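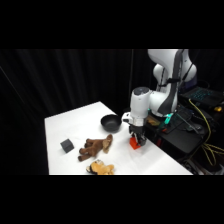
The Gosell Household Linen Terms dataset is a collection of 3,278 short text records describing how households name, store and care for everyday textiles. It was prepared by the Sisturgate Textile Archive from written survey replies and is distributed as plain text tables. Each record covers one item in one household. Color terms are kept as the respondent wrote them, so a black drape that hangs in long vertical folds, like the ones behind the white table, may be entered as "drape," "curtain" or "hanging" depending on the reply. No attempt has been made to merge these words in the main table.

Contents

items.csv – one row per item, with the name used, the room where it is kept and the stated use
care.csv – washing, drying and ironing notes, linked to items.csv by item_id
regions.csv – region codes and the survey round in which each region was covered
terms.txt – an alphabetical list of the 796 distinct item names

All files are UTF-8 and comma separated. Empty fields mean that the respondent left the question blank. The value "none" means that the respondent wrote "none" or a clear equivalent.

Collection

Survey forms were mailed to about 1,000 households in the Castillo and Clandport areas. Respondents listed items in their own words and could attach further sheets. Replies were typed by archive staff and checked once against the paper form. Spelling was corrected only where the intended word was not in doubt – the original spelling is kept in the column name_raw.
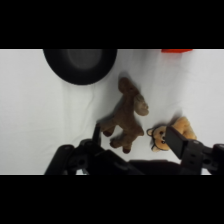
Households were also asked which items had changed use over time. Typical replies mention sheets cut down for dust covers and towels moved from the bathroom to the garage. These answers are stored in the column former_use and are present for fewer than half of the records.

Known limitations

Clandport is more heavily represented than Castillo. Table linen is well covered, while bedding for infants is sparse. Care notes reflect what respondents said they do and should not be read as advice. Version 3 corrects an error in which pillowcases and pillow protectors shared a single code. Users of earlier versions should rebuild any counts that depend on the column item_code.

Privacy

Names, street addresses and signatures were removed before typing. Region codes are the smallest geographic unit provided.

Terms of use

The data may be used and redistributed for research and teaching, provided that the Sisturgate Textile Archive is credited and the version number is stated. Corrections may be submitted in writing and are reviewed each April.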